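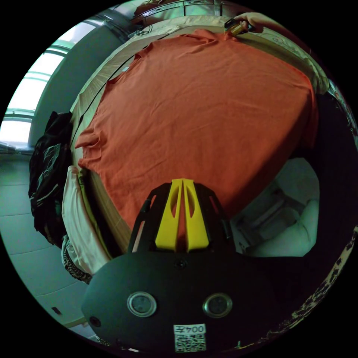
Svend Damgaard hielt in der Diskussion unseres ersten Entwurfs dagegen, das Bett sei gar kein Ablageort, sondern eine Arbeitsfläche, und wer es in der Auswertung neben Stuhl und Wäscheständer stelle, vermische zwei verschiedene Dinge. Wir haben den Einwand übernommen und die Kategorie geteilt. Im Folgenden bezeichnet *Auslegefläche* jede waagerechte Fläche, auf der ein Kleidungsstück vor dem Falten in voller Breite ausgebreitet wird, *Zwischenlager* dagegen jeden Ort, an dem Textilien ungefaltet liegen oder hängen.

**Abbildung 3.** Bett als Auslegefläche: orangerotes T-Shirt, flach ausgebreitet; seitlich am Bett weitere, ungefaltete Textilien.

### 4.2 Das Bett als Auslegefläche

In den Haushalten der Erhebung Kikthorpe wurden 248 Faltvorgänge an Oberteilen protokolliert. Das Bett war dabei die am häufigsten gewählte Fläche, vor dem Esstisch und dem Sofa. Ein Bügelbrett kam nur dann zum Einsatz, wenn es ohnehin aufgebaut war.

Die Befragten nannten vor allem die Größe der Fläche als Grund. Ein T-Shirt für Erwachsene lässt sich auf einem üblichen Esstisch zwar ausbreiten, die Ärmel hängen aber oft über die Kante und ziehen den Stoff beim Umschlagen nach. Auf dem Bett tritt das Problem seltener auf. Ganz verschwindet es nicht: In Abbildung 3 bedeckt das Shirt fast die gesamte Oberseite der Matratze, und seine rechte Seite fällt an der Bettkante nach unten. Für die Codierung haben wir solche Fälle als »überhängend« geführt, auch wenn nur eine Seite betroffen war.

Der zweite Punkt ist die Nachgiebigkeit der Unterlage. Auf einer Matratze lassen sich Falten schlechter glattstreichen als auf einer Tischplatte, denn die Hand drückt den Stoff in das Polster. Feine Knitter bleiben stehen, besonders am Kragen, wo der Stoff doppelt liegt. Auch in Abbildung 3 ist das Shirt leicht zerknittert und liegt zum Kragen hin gerafft. Die meisten Befragten störte das nicht. Grethe Þrastardóttir, die den Leitfaden für die Interviews entworfen hat, schlug vor, nach dem Anspruch an das Ergebnis getrennt zu fragen – also danach, ob das Stück in den Schrank, in einen Koffer oder gleich wieder an den Körper soll. Diese Unterscheidung wurde erst im zweiten Durchgang aufgenommen und liegt deshalb nur für einen Teil der Vorgänge vor.

### 4.3 Seitliche Zwischenlager

Mit der Wahl des Bettes hängt eine zweite Beobachtung zusammen. Wo auf dem Bett gefaltet wird, liegt die übrige Kleidung meist in Griffweite, häufig am Rand oder seitlich daneben. Abbildung 3 zeigt diese Anordnung: Links am Bett hängt dunkle, überwiegend schwarze Kleidung, teils mit grauen und grünen Mustern, darunter folgen ein hellrosa Stoffstück und ein schwarz-weißes Tuch mit zebraartigen Streifen. Ob solche Stapel bereits vorsortiert sind, lässt sich aus dem Bildmaterial allein nicht ableiten und wurde, wo möglich, im Gespräch erfragt.

Die Antworten fielen uneinheitlich aus. Manche Befragte trennen nach Farbe, andere nach Person, ein größerer Teil gar nicht. In der Vergleichserhebung Brorkov, die im Dezember abgeschlossen wurde und nahezu 300 Vorgänge umfasst, stand häufiger ein Korb neben dem Bett. Dort kamen seitlich hängende Textilien entsprechend seltener vor. Die beiden Erhebungen unterscheiden sich allerdings in der Wohnungsgröße, so dass wir auf einen direkten Vergleich der Anteile verzichten.

Für die Auswertung ergibt sich daraus eine Schwierigkeit. Ein Stück, das über die Bettkante hängt, kann zum Zwischenlager gehören oder Teil des gerade ausgelegten Kleidungsstücks sein. Wir haben nach dem Zusammenhang des Stoffes entschieden: Was mit dem ausgelegten Stück verbunden ist, zählt zur Auslegefläche, alles andere zum Zwischenlager. Bettwäsche, Matratzenränder und Decken blieben unberücksichtigt, ebenso Kabel und kleine Gegenstände, die sich während des Faltens auf oder über dem Bett befanden. Strittige Fälle wurden von beiden Codierenden gemeinsam durchgesehen und im Protokoll vermerkt.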